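Clear-out at Drulham, nearly there

Right, quick one from me. The small parts sort is still going and we want the shelves done before the new stock lands. 289 boxes checked so far out of 300, so not far off. If you have a clear plastic box at your desk, have a look at the label on the lid and see if it matches what's inside. Lots dont.

Odd bits with no home - brass bits, screws, caps, anything metal and short - go in the tray by the door at Rinar. Please don't just tip them in the nearest box. We did that in February and it took 5 of us to undo it.

Tables to be cleared at the end of each session, lids back on, boxes stacked label side out. Spare lables are with Arash Mousavi, ask him nicely.

Chambi store is next, dates to follow. More hands welcome, even for an hour.

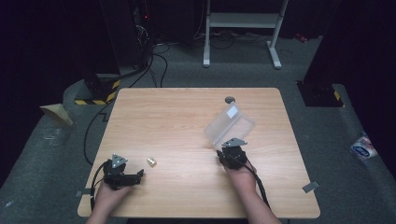 Frosted box lifted above the sorting table, a stray brass-coloured piece lying on it.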